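The Second Gripper

By Wednesday night Fengying had the whole budget on the back of a Palamarchuk catalogue, and she was so pleased with it that she rang Saadet before the kettle had boiled.
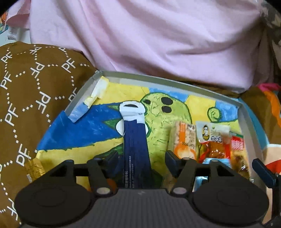
The snack box, with its three-eyed green fellow on the floor of it.

"Two," she said. "We can afford two!"

"Two what?"

"Grippers. Hand-held ones, so you can do the bedroom jobs while I do the kitchen. I've moved the tripod money across and we'll live without the fancy case."

Saadet was quiet for a bit. They had $121 left in the parts line, she knew, and 51 tasks still to record before the Guria people came back from Virkdale. Snacks out of a box, snacks back into the box. The gold one was a little horror, all crinkle and shine, and the tall navy one always wanted both fingers square on it.

"What about spare pads?" she said.

"In there! Line six. And pivot caps, and a proper lever, because I love that lever and I want to be buried with it."

"You've coloured in the total."

"How do you know that?"

"You always colour in the total."

Fengying looked down at the catalogue, where the total was indeed bright orange, and laughed so hard she had to put the phone on the bench. It was a beautiful budget, though. It had a column for freight. It had a column for things Kadir would forget and another, narrower, for things he'd remember and order twice.

"Kadir has to sign it," Saadet said.

"Kadir's going to love it. I'm taking him the box - he can have a go himself, pick up the one with the little portrait on the label. Then he'll see why one gripper's never enough."

"And if he eats it?"

Fengying found her pen and, under consumables, wrote in more snacks.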